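Yazıcı Biscuit Tins - Christmas range

Empty gift tins for home bakers and market stalls, sold singly or in cartons of 20.

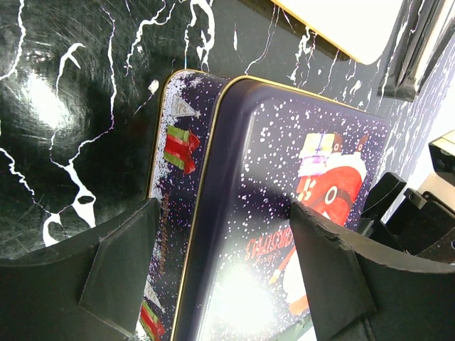
Navy with snow and a gold-coloured rim

Line the tin with baking paper before packing. Keep soft biscuits separate from crisp ones.
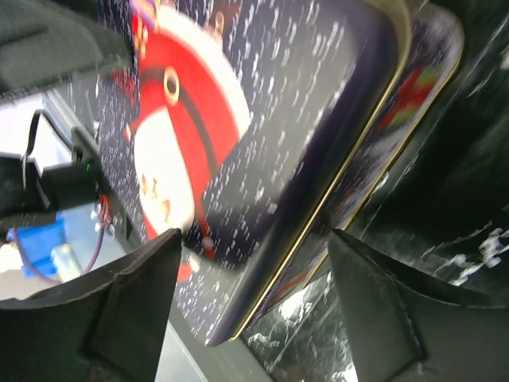 Wash by hand and dry straight away - the seams can rust. Colours may vary between batches.

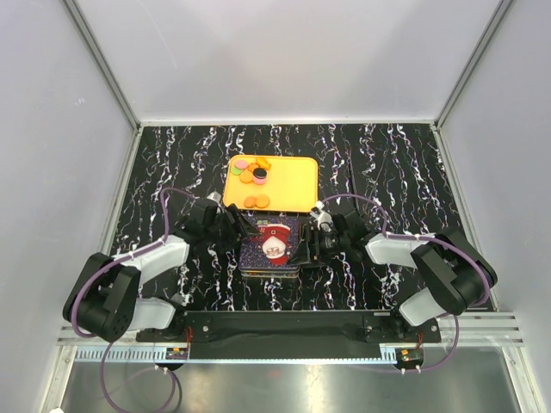

Cartons ship from Bitevham until stock runs out. We reorder in February.

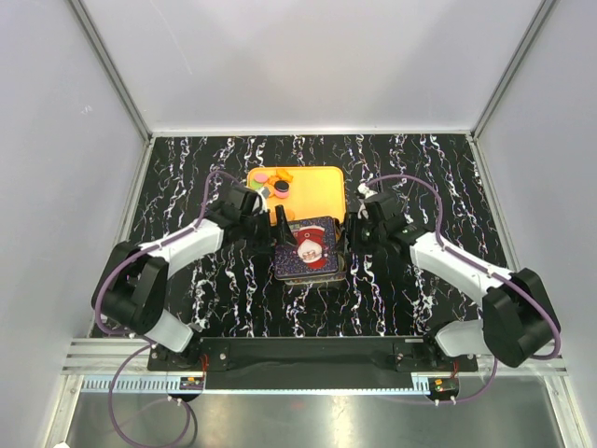 Can I mix designs in a carton?
Each carton holds one design only.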